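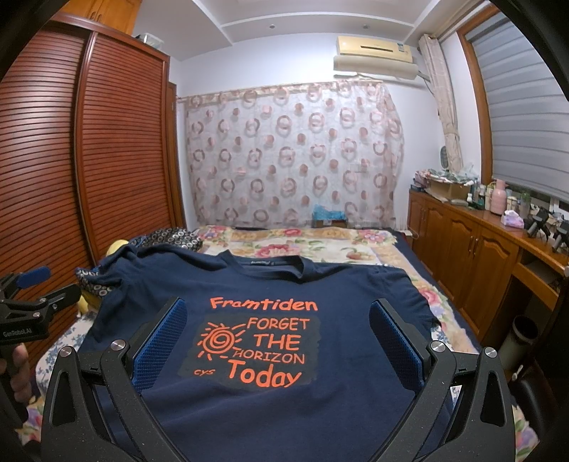 Buyers keep asking whether the Liris keepsake urn will hold a full set of adult ashes, and the answer is no, it's a sharing size. Holds 15 cubic inches. If you want everything in one place you need the Bresby, further down.

Liris keepsake urn
Brass, brushed finish, threaded lid. Felt pad on the base. Comes in pewter, slate or cream. Velvet box included, no extra charge.
Height 4 inches. Weight on request, varies a little by color.
Engraving: up to 2 lines, 17 characters per line, spaces count. Names and dates only on the slate, the small script doesn't show up well on it. Please check your spelling before you submit. We engrave exactly what you type, including mistakes, and engraved pieces can't come back.

Filling it
Most families ask the funeral home to do this. They do it all the time, just hand them the urn when you pick up the ashes. If you're doing it at home use the paper funnel in the box, go slow, lay a towel down first. Thread sealant not included. A dab of clear silicone works fine if you want it closed for good.

Traveling
Metal urns won't go through the airport scanner. TSA can't see inside and they wont open it, even if you ask. For flights get the Liyanage in bamboo, or carry the ashes in the temporary container and fill the Liris when you get there. Bring the cremation certificate either way.

Bresby full size
Same finish and colors as the Liris, so they match on a shelf. $388 with engraving. Ships in its own carton, signature required. Cream is backordered until July, pewter and slate in stock.

Shipping
Plain orders in by noon go out same day. Engraved orders take longer, we'll email a proof first and nothing gets cut untill you reply to it. Check your spam folder. If the service is close call us before ordering and we'll tell you straight if we can make it.

Returns
Unused, unengraved, in the box. Anything that has been filled, sorry, no.

Funeral homes: trade pricing through your Skerkari account. Log in first, prices change at checkout.

Care: soft dry cloth. No brass polish, it takes the lacquer off.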